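Household Paperwork: Keeping Pension and Retirement Records in Order

Most households hold more retirement paperwork than they need and lack the few items they will be asked for. The tips below cover sorting, storage and an annual check. They apply to workplace plans, individual accounts and government benefit statements.

Sort by plan, then by date

Start with one folder per plan. Do not sort by year first. A person who has changed jobs several times may have small balances with employers that have since merged or closed, and a folder arranged by year scatters the documents for each one. Write the plan name, the account number and the name of the administrator on the inside of the folder. Leave the outside tab with the plan name only.

If an administrator has changed, keep the transfer notice at the front. An old employer plan set up under one company name, such as Andreadis, may now be run under another, such as Wirnwood, and the transfer notice is often the only page that shows both.

What to keep permanently

Keep the plan summary, the enrollment confirmation, every beneficiary form, and any notice of a change in vesting or benefit formula. Keep records of after-tax contributions until the account has been fully paid out. Without them, it is hard to show which part of a withdrawal has already been taxed.

Keep the final pay stub from each job. It shows the last contribution withheld, which can be compared with the last deposit on the plan statement.

What can be thrown out

Quarterly statements can be shredded once the annual statement has arrived and the totals agree. Marketing inserts, fund brochures and duplicate privacy notices can go at once. Prospectuses are normally available online and take up a large part of most files.

Thermal-printed receipts fade. If a payment receipt matters, copy or scan it in the month it is issued.

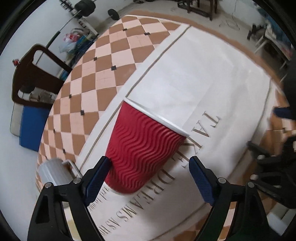
Storage

A steel file drawer or a lidded box is adequate for most records. Store it above floor level, away from water heaters and exterior basement walls. We use an Ikby box with hanging rails, which takes letter-size folders without bending the tabs. Legal-size plan documents should be folded once, with the title page outward.

Keep 2 copies of beneficiary forms: the signed copy in the folder, and a scan stored somewhere other than the house. Remove staples before scanning and replace them with a plain clip. Name scanned files with the plan first, then the year, then the document type. This keeps each plan together in an ordinary alphabetical listing.

Passwords do not belong in the folders. Record them in a password manager, and put a note in the front folder saying which one is in use.

The annual check

Set aside 60 minutes in June, when most annual statements have arrived. Work through the folders in the same order each year:

Confirm that the mailing address on each statement is current.
Compare the year's contributions with the year-end pay stub.
Read the beneficiary names on file with the administrator.
Check the annual fee, as a dollar amount and as a percentage of the balance.
Check the earnings history on the government benefit statement for missing years.

A missing year of earnings should be reported promptly, with a tax form or pay stub as evidence. Corrections become harder as employers discard their own records.

Index sheet

Place a single index page at the front of the drawer. It needs 3 columns: plan, administrator phone number, and date last checked. Type it or print it clearly, as the person using it may not be the person who wrote it. We print ours on Trisitz card stock, which holds up to handling better than copier paper. Update the sheet by hand during the year and reprint it after the June check.

When an account is closed, draw a line through the entry but leave it legible. Keep the closing statement and the tax form for the final distribution in the plan's folder, and move the folder to the back of the drawer.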